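Budgeting for a two-arm cell: Špela Kneževič on what the quote leaves out

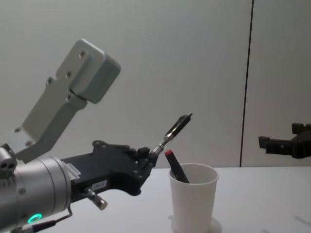 What should a first-time buyer budget for besides the arms?

Fingers, cables, mounts and hours, according to Špela Kneževič, who plans equipment purchases at Sostura. "The arm is the line everyone argues over," she said. "Then the fingertips wear and there is no account to charge them to."

Her current plan sets aside 800 euros a year for spare fingers and brackets, and 200 for cables. She orders fingers in sets of five. Lead time from the supplier, Vass, was nine weeks in May, so the second set is ordered when the first is opened.

Kneževič splits the request into two parts. Arms, grippers and controllers go under capital. Anything bolted on afterward goes under operating costs, including printed parts. Finance sent back the first version, which had everything on one line.

Integration time was the item she got wrong. The plan allowed 120 hours for mounting, wiring and calibration. The log closed at 158. "Most of the overrun was cable routing," she said. "We routed it, ran the arm to its joint limits, and routed it again."

Ariel Quiambao, who runs the cell, asked for two different gripper types instead of a matched pair. Kneževič approved it with a condition – both had to use the same flange pattern, so either could be moved to the other arm.

On service contracts she is undecided. Skisis offers a yearly inspection with a loan arm. The price is over a tenth of the purchase cost, and she has asked for a version without the loan. The answer is due Monday.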